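Kiltel Repair Room -- Frequently Asked Questions

Opening old desktop computers: sockets, screws, cards and drives

These are the questions we receive most often from people who have an older desktop tower at home or at the office and would like to open it. Please read them before you write to us. The answers are collected by Zainab Ogbonna. If your question is missing, the address is at the bottom of the page.

Do I need special tools?

Very few. For most towers you need one Phillips screwdriver of middle size, one small Torx set and a soft brush. Please choose a screwdriver with a long, thin shaft. A short one seems more comfortable in the hand, but inside a case your fingers will be pressed against the memory slots before the tip has arrived at the screw. We sell a basic set in the shop for 12 pounds, but any decent set will do the same work.

Should I lay the tower down?

Yes. Lay it on its side with the removable panel facing up. In this position the cards do not hang by their own weight, and a screw which you drop will stay where you can find it. Choose a table that is strong and does not move. A carpet or a bed is a bad place, also for your back.

Is it enough to switch off the computer?

No. Switch it off, pull out the power cable, and then press the power button for a few seconds. Some boards have a small light which stays on as long as standby power arrives. If you can see a light on the board, stop and check the cable again before you touch anything with a tool.

I want to change the processor. Which screws belong to the socket?

The processor sits under or inside a metal frame, and this frame is fixed to the board with its own screws. On many boards they are Torx, so a Phillips tip will only damage the head. Hold the shaft in line with the screw as well as you can, press lightly and turn slowly. Keep your other hand away from the contact area in the middle. It should not be touched with a finger, a cloth or a brush.

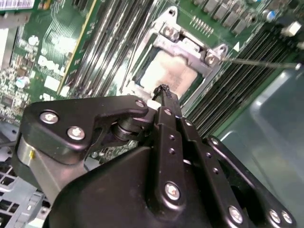 Rao wrote to us that a quarter turn on each screw, going from one to the other and back, is kinder to the board than taking the first one out completely. We agree with this, and we have added it to our own instructions. The same is valid when you close the frame again: bring all the screws in by hand first, and tighten them only at the end.

How tight should the socket screws be?

Until they stop, and then a very small movement more. They are small screws and the board under them can bend. If you have the service manual of your model, follow the manual and not us.

Can I put any processor in my board?

Unfortunately not. It must fit the socket, and the board's software must also recognise it. Write down the full model name of the computer and look in the maker's list of supported processors before you buy. We cannot take back a processor which was bought for the wrong board.

In which slots should the memory go?

This depends on the board. Some boards have memory slots on both sides of the processor, and the order of filling can look strange if you are used to a small home computer. Usually there is a drawing on the inside of the side panel. Open the latches, put the module in straight, and press on both ends until the latches come up. If one latch stays open -- even a little -- the module is not seated.

How do I take out a graphics card?

Remove the screw or open the clip at the back of the case. After this, look for the lock at the end of the slot and release it. Pull the card straight up, holding it by its edges. Many people forget the lock, and it is the part which breaks most often. On a card with a large cover the lock can be hidden, so use a torch.

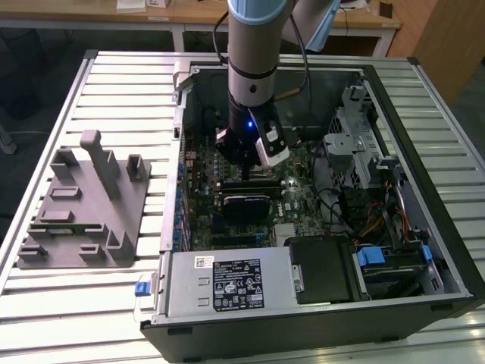 Dell tower on its side, panel removed, with the graphics card in its slot.

What are the blue plastic parts?

In a lot of office towers the coloured plastic shows where you can hold, press or pull without a tool: drive latches, release tabs and similar things. It is a helpful habit of the makers, but it is not a law. Try gently, and if the part does not move, look for a screw or a second latch.

There are so many cables. Must I disconnect all?

Only the ones in your way. Before you pull, take a photo with your telephone and put a piece of paper tape with a number on each plug. Pull on the plug, never on the wires.

May I open the power supply?

No, please. It can keep a dangerous charge after the cable is out. If it is faulty, replace it as one complete piece.

Can I come and use your table?

Yes, on Saturday from 3 in the afternoon. Please reserve a place first, and bring the computer without monitor and keyboard.

Where can I send a question?

To the Kiltel Repair Room, 193 Brunier Street, Evordale, or with the form on our contact page. We answer normally within 7 days.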